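Hinge adjustment and the spring callback list

Item 4 of the February bulletin asked members to send in their callback figures for fitted kitchens. The returns are now complete. Of 51 callbacks logged, 11 were for drawers and the rest were for doors that had dropped, rubbed or would not stay shut. The door faults are dealt with below, as most of them can be put right with one screwdriver.

A concealed cup hinge has three adjustments. The side screw, nearest the door, moves the door left or right. The depth screw, at the back of the arm, moves it in or out from the carcass. Height is set on the mounting plate, either by a cam or by slackening the two fixing screws and sliding the plate in its slots. Work in that order only if the door is already level. If it has dropped, set the height first.

On a tall door with four or more hinges, the top hinge carries most of the pull and the others mainly keep the door flat. Adjust the top and bottom hinges as a pair, then bring the middle ones to meet them. Turning a middle hinge first will put a bow in the door, and the bow will look like a fault in the top hinge. Several of the returns marked "warped door" were cleared by backing off the middle screws by half a turn.

Raised-panel doors need one extra check. The panel is held in a groove and is meant to move with the seasons, so a thin line of bare timber may appear along one side in winter. It is not a fault and should not be filled. If the panel has been painted into its groove, run a sharp knife along the joint before the heating season begins.

Member firms fitting the Drakberg plate should note that its height cam turns the opposite way to the older Pekholm one. The two plates look alike once they are screwed on, and both have been found in the same kitchen. Look for the maker's name on the underside of the arm.

Drawer fronts are simpler. Slacken the screws inside the box, set the gap with 2 mm packers, and tighten — the knob screw last, as it often passes through both the front and the box.

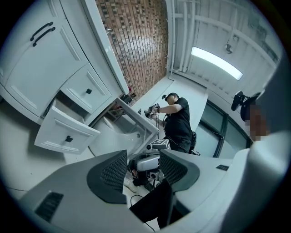

Chun-yin Siu writes that the order given for tall doors works well on new carcasses, but that on older ones the plate screws should be checked before anything is turned. If a screw spins freely in chipboard, no amount of adjustment will hold, and the hole needs a glued plug and a fresh pilot. The point is accepted and will be added to the fitting sheet.

Sheets can be had from the office on request. Please give the make of hinge when asking.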